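Updated Friday, January 10, 2025

# How to read a water abstraction licence (and comment on one before the deadline)

If a farm, a bottling plant or a golf course wants to take water out of your local river, there is nearly always a public notice and a window for comments. I love these documents. They look dreadful, but once you know where to look you can get through one in an evening, and a well-aimed comment really can change the conditions!

I'll use the Gronder as my running case, because that's the river I walk along. The application was for a pumping point at Druvside, just below where the Titia joins.

## 1. Get the whole file

The notice is only a summary. Ask for the application form, the map, the flow report and any earlier licence for the same spot. A short email quoting the reference number will do. Ask for the old licence even if nobody mentions one — the Druvside point had been licensed before, on tighter terms.

## 2. Find the four numbers

Take a highlighter and look for:

- the most that can be taken in a day
- the most that can be taken in a year
- the months when pumping is allowed
- the river level or flow at which pumping must stop

At Druvside the daily limit was 695 cubic metres and the licence would run for 12 years. The stop level was buried in an appendix, so do read those.

## 3. Check the daily figure against the yearly one

Divide the yearly total by the daily limit. You get the number of days they could pump flat out. For the Gronder it came to 41, which sounded modest until I saw that every one of them could fall in July, when the river is at its lowest. This is my favourite sum in the whole business, and it fits on the back of an envelope.

## 4. Look at the stop condition

Licences usually name a gauge and a level below which the pump goes off. Ask yourself:

- Is the gauge upstream or downstream of the pump?
- Does another stream come in between the two?
- Who reads it, and how often?

Our gauge was at Ham, a good way below the meeting with the Titia. A healthy Titia could hide a very thirsty Gronder. I put that in my comment with a sketch map, and it got a proper written reply.

## 5. Write the comment

Keep it to one page. Give the reference number, say where you live or how you use the river, then take your points one at a time, each tied to a page in the file. Ask for a specific change: "move the stop condition to a gauge above the Titia" gives the case officer something to work with. "I object strongly" doesn't, however much you mean it.

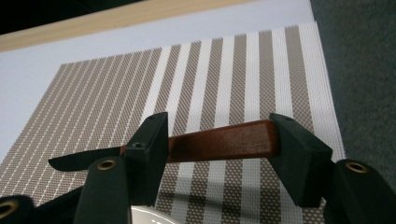

*Reddish-brown wooden bar, held between two dark green jaws.*

## 6. Send it early, then follow up

Email it, keep the receipt, and put the decision date in your diary. When the decision comes out, read the conditions against your own list from step 2. If something has moved, even slightly, tell your neighbours — it makes the next application much easier to get people interested in.

Old licences for other stretches are good practice too. Start with a short one.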